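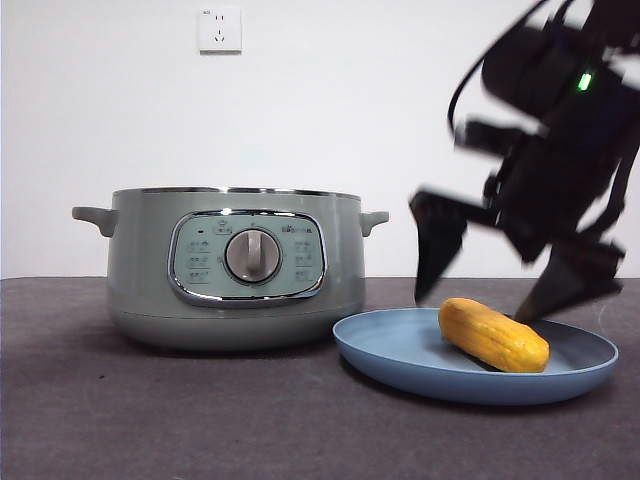 Fire and Electrical Safety Walkthrough: Gikton House, Ground Floor and Apartments

Date of visit: Aug 10, 2026
Checked by: Kanini Nyaga
Copy to: Evangelia Karamanlidis, building office
Areas covered: entrance and stairwell, laundry room, shared kitchen, boiler room, rear yard, Apartment 8
Areas not covered: roof, Gál annex (locked, no key on the ring)

Marks used: OK, FIX (needs work, date given), WATCH (look again at the next visit), N/A.

Part A. Exits and stairwell

A1. Front door opens fully from inside without a key. OK
Comment: The closer is slow but it does latch.

A2. Rear door opens fully from inside without a key. FIX
Comment: The thumb turn sticks at the halfway point and needs two hands. A resident with a bag or a child would not manage it in the dark. Locksmith to attend within 7 days. Do not oil it again, it has been oiled plenty.

A3. Stairs and landings clear of stored items. FIX
Comment: Stroller and a rolled rug on the second landing. Same rug as in March. Evangelia to write to the apartment and set a removal date. The stroller can go under the front stairs, where there is a bracket for it.

A4. Exit signs lit. OK

A5. Emergency lights come on when the test switch is held. WATCH
Comment: All came on. The one outside the laundry room faded before I let go of the switch. Battery is probably near the end. Please put a new one on the next Amow order so it is here when needed.

A6. Handrails firm. OK
Comment: Slight play at the bottom bracket, tightened during the visit.

Part B. Alarms and extinguishers

B1. Panel shows no faults. OK
Comment: The clock on the panel is one hour off. Reset by me.

B2. Smoke alarms sound when tested. OK
Comment: Apartment 8 tested with the resident at home. Alarm in the hallway is loud enough to hear in the bedroom with the door closed.

B3. Extinguishers in place, pin and seal present, gauge in the green. FIX
Comment: Laundry room extinguisher has no seal. It may only have been knocked off, but it has to be treated as used. Hedis to swap it on their next call. Until then, the spare from the office hangs in its place.

B4. Fire blanket in shared kitchen. OK
Comment: Good spot by the door. The tape pulls freely.

B5. Log book filled in. WATCH
Comment: Weekly tests are written up until the end of spring and then there are gaps. If a test was done and not written down, it counts as not done. Please do not go back and fill in old dates.

Part C. Outlets, cords and small appliances

C1. Faceplates whole and tight to the wall. OK
Comment: No cracks or scorch marks found on any faceplate in the shared kitchen. The loose one by the laundry sink was replaced after the last visit and is firm.

C2. No power strip plugged into another power strip. FIX
Comment: Found in the office, behind the printer. Unplugged during the visit. The office needs one longer strip in place of the two short ones, or another outlet. Get a price for the outlet.

C3. Cords kept off hot surfaces and away from the sink. OK
Comment: The toaster cord used to trail across the drainer. It has been moved.

C4. Countertop cookers, kettles and rice pots on a flat, steady surface with nothing stacked on the lid. OK
Comment: House rule for anything with a heating base: switch off, lid on, leave it where it is to cool. Plates go beside a cooker and never on top of it. The rule sheet on the cupboard door is faded. Evangelia has the file and can print a new one.

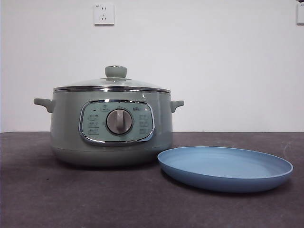

C5. Appliances brought in by residents checked and listed. WATCH
Comment: List is up to date for the shared kitchen. Nothing listed for the laundry room, although there is an iron on the shelf. Find out who owns it, look over the cord and plug, and add it to the list or remove it.

C6. Space heaters. N/A
Comment: Put away for the summer. Check again before they come back out. The one with the bent guard should not come back out.

Part D. Laundry room

D1. Lint screens clean. FIX
Comment: Both dryers had a full screen. Cleaned during the visit. The sign asking people to clear the screen is behind the door where no one sees it when the door is open. Move it to the wall above the dryers.

D2. Dryer vent hose whole and not crushed. FIX
Comment: The left dryer has been pushed back and the hose is folded flat. Pull it out a hand's width and mark the floor with tape. I have switched this machine off at the wall and put a note on it.

D3. Floor drain clear. OK

D4. Detergents and bleach stored with lids on. OK
Comment: One bottle had no label. Thrown out.

Part E. Boiler room and yard

E1. Door locked, key in the office. OK

E2. Nothing stored within reach of the boiler. WATCH
Comment: Paint cans have been moved back against the far wall as asked – thank you. They would still be better in the yard shed. Cardboard should not be in this room at all, even for a day.

E3. Carbon monoxide alarm present and working. OK

E4. Trash bins away from the building wall. FIX
Comment: Bins were under the kitchen window again. They belong by the back fence. I understand it is a longer walk. Paint the outline of the bin area on the ground before the next visit.

E5. Yard light works. OK
Comment: Comes on late. Sensor lens wiped clean, see if that helps.

Work to be done first

1. Rear door thumb turn (A2)
2. Left dryer hose (D2), machine stays off until done
3. Laundry room extinguisher (B3)
4. Rug and stroller off the landing (A3)
5. Bins to the back fence (E4)

Costs: the locksmith and the emergency light battery can both come out of the repair budget, which stands at $478. The outlet for the office will need to be approved separately if the price goes over $200.

Notes from the building office

Locksmith booked. Rug letter sent. The iron belongs to the cleaner and will be kept in the office cupboard from now on. I will look for the annex key, but if it doesn't turn up we will have the lock changed on the same visit as the rear door. – E.K.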